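About Us

Dravomen Chapel has stood at the bottom of Purves Street for longer than the car park opposite, and will, we hope, outlast it. We are a small independent church in Rutasness. We have a tin roof, a good piano, a less good organ, and 87 members on the roll, a few of whom we have not seen since the roof was slate.

The chapel began as a Bible class in the back of a chandler's shop. The shop wanted its back room returned and the class declined to stop meeting, so a plot was bought for £190 and the first service was held before the windows went in. The minutes record that the sermon was long and the wind was from the east. Both are still common.

We are not part of a denomination. Over the years three have asked us, all very politely, and on each occasion we said we would pray about it. We are still praying about it.

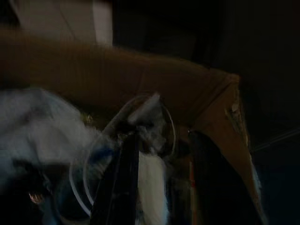 Sunday worship is at half past ten, which in practice means the first hymn starts at twenty-five to eleven. We sing from the old red book, where number 193 is the one everybody knows and number 194 is the one everybody thinks they know. Children stay in for the first part and then go through to the hall, where there is squash, a Bible story and a great deal of glue. Communion is on the first Sunday of the month. If you would like to take it, please do. You will not be asked for paperwork.

What do we believe? The full statement of faith is pinned up in the porch and runs to four sides. Put briefly, we believe that God is kind, that Jesus meant what he said, and that most of us need telling both of these things weekly. We disagree among ourselves about a fair amount of the rest, usually over soup.

The soup is on Wednesdays, from twelve, and is free. There is a prayer meeting afterwards in the vestry for anyone who wants it, and washing up for anyone who doesn't.

Since June we have been linked with the Ziltent Trust, who run a debt advice morning in our hall. They use our kettle and our chairs and in return they have fixed the hall door, which had been stuck for several pastors. Our harvest collection for their work came to £2,267 and two foreign coins.

Visitors are welcome at everything except the members' meeting, and that is for your own protection. Sit where you like. You may be told you are in somebody's seat – you are, but stay put, they will cope.

The side entrance on Purves Street has a ramp. The front entrance has seven steps and a bell that should be left alone.

Page last updated 8/12/24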